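동네 소식지 '드레칸베르크 골목통신' 생활면

검은 티셔츠 접기 모임, 이번엔 프린트 티셔츠 편

지난 토요일 오전에 드레칸베르크 2층 방에서 열린 옷 정리 모임에 다녀왔어요. 옷장 정리 이야기를 이 지면에 몇 번 썼더니 독자분들이 "그럼 티셔츠는 대체 어떻게 접느냐"고 계속 물어보셔서, 이번에는 아예 티셔츠 하나만 붙잡고 배우는 시간을 취재하기로 했거든요. 취재라고는 해도 저도 집에서 한 보따리 싸 들고 갔으니 반은 수강생이었죠(편집장님, 참가비 영수증은 책상 위에 두었습니다).

모임을 이끈 분은 일리르 바시치(Ilir Vasić) 씨예요. 예전에 옷 가게 '아르세노'에서 진열을 맡았고, 지금은 수선집 '데도프'에서 일하면서 한 달에 한 번 이 모임을 연대요. 말투가 느긋하고, 옷을 만질 때도 서두르는 법이 없어요. 저는 집에서 티셔츠를 거의 던지듯이 개는 사람이라 그 속도를 따라가는 것만으로도 꽤 새로웠어요!

이날의 주제는 가슴에 그림이나 글씨가 찍힌 검은 티셔츠였어요. 검은 옷은 먼지랑 보풀이 잘 보이고, 서랍에 넣어 두면 죄다 비슷해 보여서 아침마다 찾느라 고생하잖아요. 저희 집 서랍도 그래요. 열면 그냥 까만 벽돌이 줄줄이 들어 있는 느낌이랄까요. 바시치 씨 말로는 글씨가 겉으로 나오게 접어 두기만 해도 찾는 시간이 확 준대요.

순서는 간단했어요. 먼저 옷을 한번 들어 올려서 주름을 떨어뜨리고, 넓은 바닥에 내려 손바닥으로 쓸어 펴고, 소매와 옆선을 안으로 넣은 다음 밑단부터 올려 접는 거예요. 다들 접는 부분만 열심히 보는데 바시치 씨는 들어 올리는 동작을 제일 여러 번 시켰어요. 한 손으로 가운데를 덥석 쥐지 말고 끝을 살짝 잡으라고요. 저는 자꾸 덥석 쥐어서 세 번이나 다시 했답니다.
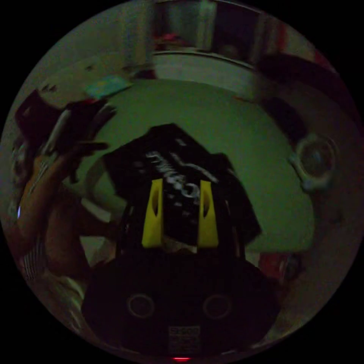 프린트가 있는 티셔츠는 그림을 안쪽으로 접어야 하나요, 바깥쪽으로 접어야 하나요?
서랍에 세워 넣을 때는 바깥쪽이 편하고, 오래 쌓아 보관할 때는 그림끼리 맞닿지 않도록 사이에 얇은 종이를 한 장 넣어 주세요.

이 종이 이야기가 나오자 방 안이 좀 시끄러워졌어요. 집에 그런 종이가 어디 있느냐는 거죠. 바시치 씨는 신발 상자에 들어 있던 종이면 충분하다고 했고, 뒷자리에서는 유산지도 되느냐는 질문이 나왔는데 그것도 괜찮대요. 저는 집에 와서 당장 유산지를 잘랐습니다. 과자 구울 때 쓰려던 거라 가족들 눈치는 조금 봤고요.

옷을 펴는 단계에서는 목둘레 이야기가 길었어요. 목둘레가 비뚤어진 채로 접으면 아무리 반듯하게 각을 잡아도 꺼냈을 때 모양이 어색하대요. 그래서 목 부분을 위로 두고 어깨부터 맞춘 뒤에 밑단으로 내려가라고 하더라고요. 옆선 쪽에 주름이 몰리면 밑단을 잡아당기지 말고 안쪽에서 바깥쪽으로 밀어내듯 쓸어 주면 된다고 해요. 저는 늘 밑단부터 쭉 당겼는데, 그러면 옷이 길쭉하게 틀어진다네요. 제 잠옷들이 왜 그 모양인지 이제야 알았어요.

그림이 크게 찍힌 옷은 접는 선도 신경을 써야 한대요. 캐릭터 얼굴 한가운데로 선이 지나가면 자꾸 그 자리가 갈라지기 쉬우니까, 되도록 그림을 비껴서 접으라고요. 미키 마우스 티셔츠처럼 가슴 가운데에 얼굴이 있는 옷이라면 양옆을 조금 더 깊이 접어 폭을 줄이고, 아래쪽은 그림 밑에서 한 번 꺾는 식이에요. 말로 들으면 복잡한데 몇 번 하면 손이 외워요, 진짜로요.
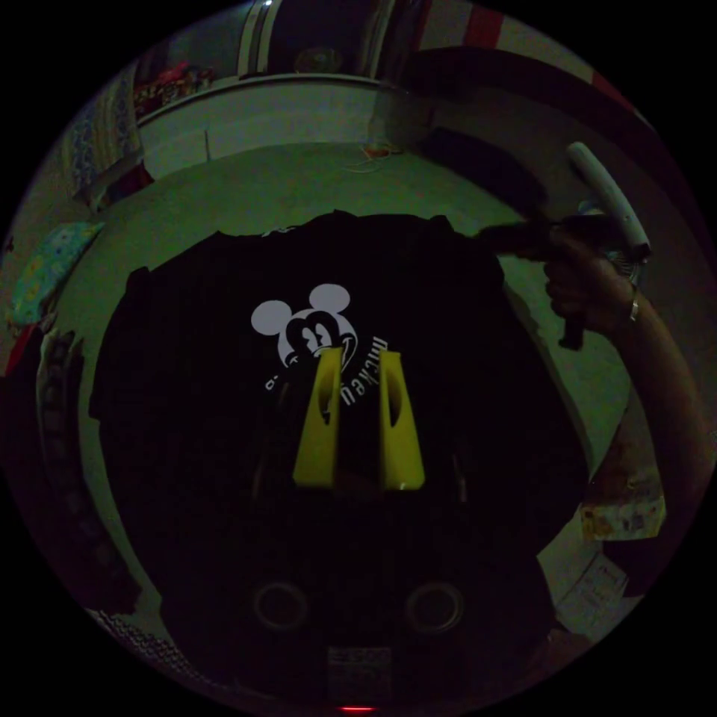 골목통신 제26호 4면

쉬는 시간에는 다림질 이야기도 나왔어요. 프린트 위에 바로 다리미를 대지 말고 옷을 뒤집어서 다리라는 건 다들 아는 얘기인데, 바시치 씨는 한 가지를 더 얹었어요. 다린 옷을 바로 접지 말고 의자 등받이에라도 잠깐 걸어 두라는 거예요. 열이 남은 채로 접으면 접힌 자국이 그대로 자리를 잡는다고요. 저는 성격이 급해서 이게 제일 어려울 것 같아요.

서랍에 넣는 요령도 짧게 적어 둘게요. 꽉꽉 채우지 말고 손 하나 들어갈 틈을 남길 것, 자주 입는 옷은 앞쪽에 둘 것, 그리고 글씨가 보이는 방향을 한쪽으로 통일할 것. 저는 집에 와서 토요일 저녁을 통째로 여기에 썼는데 서랍 하나를 끝내고 나니 나머지 서랍이 너무 부끄러워지더라고요. 양말 칸은 아직 못 열었어요.

다음 모임은 같은 방에서 토요일 오전에 열리고, 주제는 두꺼운 후드 티셔츠예요. 모자를 어디로 보내느냐를 두고 벌써 의견이 갈리고 있으니 재미있을 것 같죠? 참가비는 500원이고, 신청은 수선집 데도프 계산대에 있는 공책에 이름을 적으면 됩니다. 접어 볼 옷은 각자 한두 벌 챙겨 오세요. 보풀 제거기가 있는 분은 그것도 같이 가져오시면 좋고요!

독자분들만의 접는 법이 있다면 골목통신 생활면 앞으로 보내 주세요. 후드 편 기사에 같이 실어 볼게요.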